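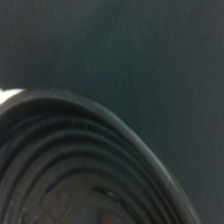
Skandstead has changed the way it stores and issues stage supplies at its Drimdale depot, ending the practice of hanging stock on wall hooks. Under the new procedure, in force from 23 June 2024, long flexible items are wound flat and laid on dark tabletops for checking before they go to the shelves. A correct wind is a black coil with its loops nested closely one inside the next and a smooth outer turn. Gaps between the inner turns, or a turn that rides up over its neighbor, mean the item goes back for rewinding.

The depot holds 2,000 flexible items, a category that covers cables, hoses and rubber strip. All three are now handled under one instruction sheet. Until this month each had its own rules, and the hose sheet had not been revised since the depot moved from Chornovol.

Lerato Potgieter, who wrote the new sheet, said hooks put the full weight of a coil on one short section. "You get a flat spot at the top, and the next time it is laid out it kinks there," she said. The inspection of returned stock in the spring found 178 items with a permanent bend. Of those, 36 were withdrawn and the rest were moved to short-run use inside the building.

The sheet sets out the winding direction, the maximum stack height and the position of the tie. Coils are stacked no more than 6 high, with the heaviest at the bottom. Ties go on the outer turn only and are left loose enough to slide by hand. Rubber strip is wound without a tie and held by a cloth band – the older plastic clips left marks and have been dropped.

Customers collecting orders will see little difference at the counter, apart from a paper tag giving length and date of last check. Returns should come back clean and coiled. Items brought back in a bag or box will be accepted, but the deposit is held until they have been rewound and checked.

Christos Kyriakidis, the depot manager, said the Kililura store will switch to the same procedure once its hooks have been taken down and the shelving is in. No date has been set for that work.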